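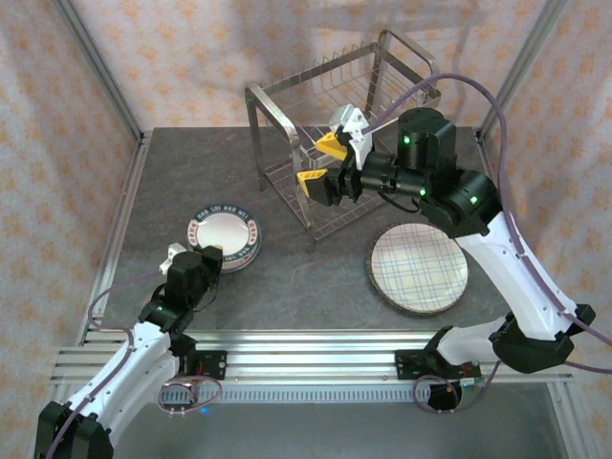 A wire rack with upright slots, set near the back of a gray surface.

How to get hard water film off dishes and racks

If your clean plates dry with a chalky haze, the cause is most likely minerals in the tap water. Dish soap won't shift it. A mild acid will, and plain white vinegar is the cheapest one to keep in the house.
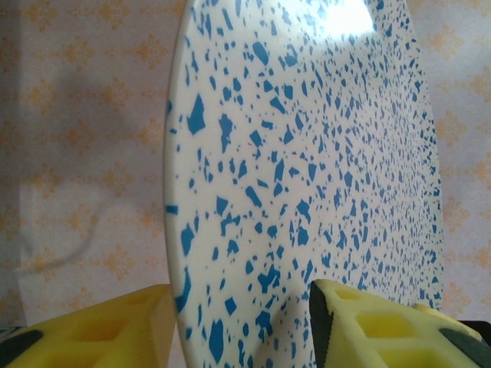 2 min read

You will need white vinegar, a soft sponge, an old toothbrush, baking soda and a tub big enough to hold a dinner plate. Skip steel wool and scouring powder. Both leave fine scratches that hold on to the next round of film.

Test first

Rub a little vinegar on the back of one plate, wait a minute and rinse. If the haze is gone from that spot, it was mineral film. If nothing changes, the glaze may be worn or etched, and no cleaner will bring it back. Don't use vinegar on anything with metallic trim, on unsealed stone or on aluminum.

Plates and bowls

1. Wash as usual to remove grease. Vinegar works poorly through oil.
2. Fill the tub with equal parts warm water and vinegar.
3. Stand the pieces on edge so both faces are covered. Soak for 5 minutes.
4. Wipe each piece with the sponge, working from the center out to the rim.
5. Rinse well and dry with a cloth. Air drying puts some of the film right back.

Melamine can go through the same steps, but keep the soak short and the water no hotter than your hands can stand.

The rack

Film builds up where wires cross and under the feet. Lay a cloth soaked in vinegar over the worst parts and leave it for around 40 minutes, then go over the joints with the toothbrush. For brown spots, use a paste of baking soda and water after the vinegar has been rinsed off – the two cancel each other out if you mix them. If a coated rack has started to peel, replace it.

Keeping it from coming back

Shake the water off plates before racking them and leave a slot free between large ones. Wipe the rack down once a week. We tried a Himine faucet filter in the Zidthorpe kitchen and still had to dry the glasses by hand. A filter of that kind is mostly for taste – you need a softener to take the minerals out.

Never mix vinegar with bleach or with any cleaner that contains bleach.

Last updated 28 September 2020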